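The Case for Leaving a Window Alone

Opinion
By Ankit Mathur
2025-06-12

The home furnishings trade has spent many years persuading homeowners that a bare window is an unfinished window. Showrooms are arranged on that assumption, and so are most consultations. A family moves into a house, a designer walks through with a tape measure, and by the end of the visit every opening in the building has been assigned a shade, a blind, a valance or a pair of drapes. It is my view that this practice serves the trade better than it serves the household, and that those of us who advise the public should be willing to say so.

I do not argue against window treatments in general. A bedroom that faces a street lamp needs a good blackout shade. A ground floor bathroom needs privacy at all hours. A room with valuable textiles on a south wall needs protection from the sun, and its owner will be grateful for it in ten years. These are real needs, and the products that meet them are better made than they were when I entered the profession. My objection is to the treatment of the stair landing, the kitchen window over the sink, the narrow pane beside the front door and the high window that no neighbor could see into without a ladder.

Last February our office at Cliltby reviewed the written specifications for 252 private homes completed by our own designers and by two partner studios, Flaltell and Mekia. We wished to know how often a window had been left untreated by decision. The answer was 13 homes. In all the others, every window in the house carried a covering of one kind or another, including windows in stairwells, pantries and, in one case, a potting room. I signed a fair number of those specifications myself, and I cannot now recall the argument for most of them.

The cost is considerable. In one of the larger homes, the coverings for windows with no privacy or glare concern came to $3,931 before installation. The owners had put off refinishing their floors that year to stay within budget. They lived with scratched boards and a lined Roman shade on a landing, and by their own account the shade had been lowered twice.

Cost is also the smaller part of the matter. A window is part of the architecture. Its casing, its sill and the depth of its reveal were drawn by someone with a purpose, and in older houses they were often made with great care. Fabric hung across them hides that work. A stack of blind slats at the head of a small window can take away a surprising share of the daylight even when it is fully raised. The room becomes dimmer, the homeowner buys a lamp, and the lamp needs a table.

The better investment in many of these places is the sill. A deep, well-fitted hardwood sill gives a bare window the finished look that people believe they can only get from fabric. It holds a plant or a row of books, and it can be wiped down in a minute. Pale woods do this especially well, as they pass daylight into the room where a dark stain would absorb it.
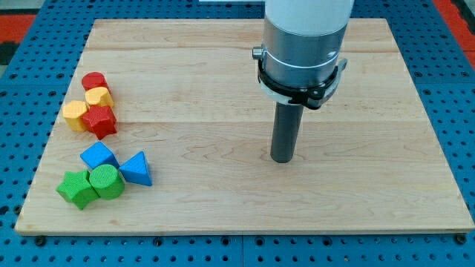
Pale wood with a fine, wavy grain.

Designers sometimes answer that clients expect full coverage and will feel neglected without it. There is some truth in this. A client who has paid for a consultation may look at an empty line in the schedule and suppose that something was forgotten. The remedy is plain enough. The schedule should list every window, and where none is needed it should read "no treatment recommended," with a sentence of explanation. The Agbenyega studio has worked in this manner since 2000, and its clients receive the recommendation as advice, as they should.

A second objection concerns heat. Coverings do slow the loss of warmth through glass, and in cold regions this deserves to be weighed. Yet the benefit depends on the covering being closed at night and opened in the morning – a habit few households keep for a window on a landing. Where glass is old and drafty, weatherstripping or a storm panel deals with the problem directly and leaves the view as it was.

There remains the question of how sales are rewarded. So long as consultants are paid by the number of units placed, they will place units. I would not accuse any colleague of bad faith. People tend to recommend what they are paid to recommend, and they usually believe in it. A flat consultation fee, credited in part against any purchase, would remove much of the pressure. Our office adopted such a fee this year. Sales per household have fallen, as expected, and the number of households coming to us by referral has grown.

For homeowners who are planning a project now, I would suggest a modest exercise. Live with the bare windows for one full month before ordering anything beyond the bedrooms and bathrooms. Note the hours when glare is a nuisance and the places where one feels observed after dark. Order for those windows, and order well. The remainder may be left until there is a reason to cover them, and in many houses that reason will not arrive.

Ankit Mathur is director of residential practice at Cliltby. The views expressed are his own.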